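Chapter 4
Lighting and Furnishing the Shared Workroom

In this chapter
How ceiling light and hanging light differ
Placing desks and chairs near an open edge
Reading a room before you change it
Key terms: ambient light, pendant, baluster, mezzanine, return grille

Most people who plan a workroom begin with the desks. They measure the floor, divide it by the size of a desk, and order as many as will fit. The ceiling gets looked at last, when the furniture is already in place and someone complains of glare. This chapter takes the parts in the other order. We start overhead and work down to the chair.

The ceiling carries more of a room's equipment than any wall. Lights, air grilles, detectors and beams all compete for the same surface, and each has its own rules for spacing. Tube lights give an even, general light, which the trade calls ambient light. They are cheap to run and easy to replace. Their weakness is reflection. A tube directly over a glossy desktop will show in it as a bright bar, and a worker who looks down for long periods will notice it within the hour.
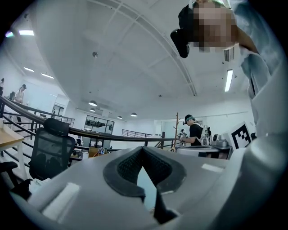
Pendant lamps solve a different problem. A pendant hangs below the ceiling and throws its light on a smaller area, so it suits a long table or a walkway. A row of pendants also gives the eye a line to follow through a deep room. When pendants and tubes are used together, put them on separate switches. In the Lambridge office, which we return to in Section 4.3, both were wired to one switch, and the staff spent 23 months with every light on or every light off.

Railings come next. Where a floor ends at an open edge, the railing decides how close furniture can stand. Vertical balusters let light through and are hard to climb. Chairs on casters need room behind them, and a chair with a tall back and a headrest needs more than a plain one when it is tilted. Mark the full swing of the chair on the floor with tape before you fix the position of the desk.

Desk surfaces are covered in Section 4.4. For now, note that a wooden top reflects less than a polished white one of the same size.

The survey method used in this chapter was set out by Analyn Layug in her course notes for the Vikinholm workrooms. It asks for one sketch of the ceiling and one of the floor, drawn to the same scale on tracing paper and laid one over the other. Bring both sketches to the exercise on page 70.

4.1 Drawing the Ceiling Plan

Stand in one corner and draw the beams first.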